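Flimimska – Dustville 6: claw stays open and won't pick up crates after reloading
Ticket status: Open, workaround available
Platform: Tratari handheld, game build 185

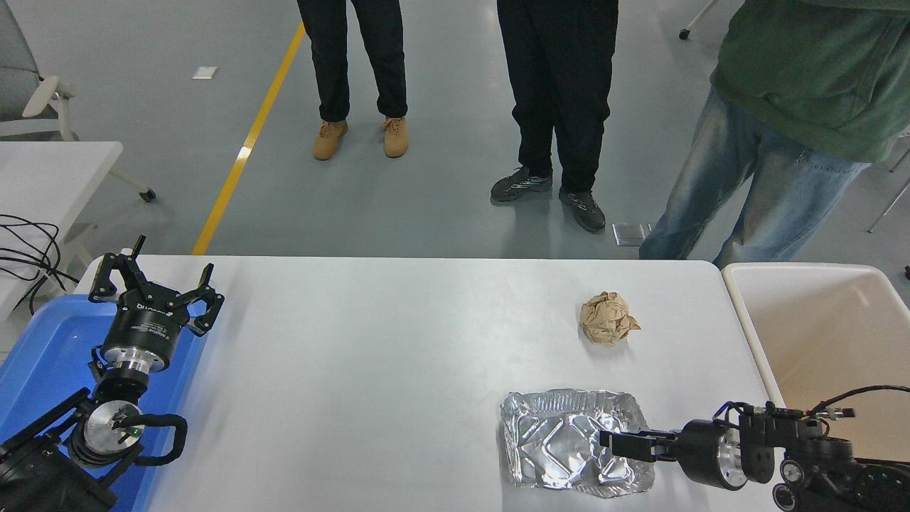

The claw in the sixth Dustville level stops working if you save and quit in the second half of the level and then load that save. It still moves left and right along its rail and it still drops when you press the action button, but it never closes. It comes back up with its two fingers spread wide, and the crate stays where it was. Without the crate you can't weigh down the second floor switch, so the exit door stays shut and the level can't be finished.

I have been able to make it happen every time, so I've put the steps below along with what I tried.

Steps to reproduce

Start Dustville 6 from the map.
Ride the first lift and pull the yellow lever, which turns the claw on.
Move one crate with the claw. It works normally at this point.
Walk right until you pass the checkpoint flag next to the water tank.
Pause, choose Save and Quit, and go back to the title screen.
Load the save. You start at the flag.
Go back to the claw controls and try to pick up the second crate.

Expected: the claw closes on the crate and lifts it.
What happens: the claw goes down, touches the crate, stays open and goes back up. The closing sound plays as normal. The crate sometimes slides a little to the left but is never lifted.

What I tried

Restarting from the checkpoint using the pause menu. No change, the claw is still stuck open.

Dying on the spikes under the rail and coming back at the flag. No change.

Pulling the yellow lever off and on again. The claw goes back to its resting place and turns grey, then turns back on, but it still won't close.

Loading the same save after turning the handheld fully off. No change.

Copying the save to another slot and loading the copy. No change, so whatever is wrong is stored in the save itself.

Restarting the whole level from the map. The claw works again, but you lose everything collected in that run. In my case that was 600 gears and the hidden medal behind the water tank.

Using sleep mode at the flag and waking the handheld up again. The claw works. So it is only Save and Quit that causes it.

Other levels

The same type of claw is used in Dustville 4 and in the two Paterson levels that have a scrapyard. I did the same test in all of them.

Dustville 4: works after loading. The claw in this level is on from the start and has no lever.
Paterson 2: works after loading. No lever here either.
Paterson 7: fails in the same way as Dustville 6. There is a lever, and it comes before the checkpoint.

My guess is that the game saves the position of the lever but not the fact that the claw has been switched on properly. On loading, the lever is drawn in the right place and the claw moves, but the part that lets it hold things isn't set up. I can't see inside the save file so it is only a guess.

Reply from support

Thank you for the steps. We followed them on build 185 and saw the same result in Dustville 6 and Paterson 7. We have not been able to get it to happen when the lever is pulled after the checkpoint, which fits with what you found.

Could you check the following for us?

Is the timer option on or off in your game settings?
Is the save from a new game, or was it carried over from the February build?
Does the claw close if there is no crate under it?

Please keep a copy of the faulty save and don't write over it.

Update, 3rd March

Timer option: it was on. I turned it off, started Dustville 6 again and got the same fault, so it doesn't seem to matter. With the timer on you get 200 seconds for the second half, and it does start again from the full amount after loading. I don't know if that is meant to happen.

Save: carried over from the February build. I then started a new game in an empty slot and played up to Dustville 6, and the claw failed there as well.

Claw with no crate under it: it stays open. It goes all the way to the floor, waits, and comes back up with the fingers apart. I also tried dropping it on one of the small walking enemies, which it can normally pick up. The enemy just walked through it.

One more thing I noticed while doing these tests. If you are carrying the spring when you save, the spring is gone after loading and is back at its starting place on the upper ledge. It is not a problem in this level because you can go and fetch it, but it may be part of the same fault.

Reply from support

Thank you, that helps. The timer starting again from the full amount is intended. The missing spring is a separate fault which we already have on our list.

The cause of the claw fault has been found. When a level is loaded from a checkpoint, any lever that was already pulled is set to "on" without running the action linked to it. For doors and lifts this makes no difference, as their state is saved on its own. For the claw it means the grab is never switched on. Pulling the lever off and on again ought to fix it, but there is a second check that stops the action from running more than once per save.

A fix is being tested. It will also repair saves that already have the fault, so there will be no need to start the level again.

Workaround for now

Use either of these until the update is out.

Use sleep mode in place of Save and Quit when you are in the second half of Dustville 6 or Paterson 7.

Or leave the yellow lever alone until you have touched the flag. In Dustville 6 you can get past the first crate by jumping from the top of the lift to the pipe above it – hold the jump button down for the full height. Touch the flag, walk back, pull the lever, then carry on as normal. Saving after that is safe as long as you don't touch another flag.

The second way costs you the 3000 point bonus for moving the first crate before the flag. You can still move it afterwards, but the bonus isn't given.

Last message

I used the second way in both levels and finished them. The exit door in Dustville 6 opened as soon as the crate was on the switch. I have kept the faulty save in slot two and can test the fix with it when the update is ready. Please leave the ticket open until then.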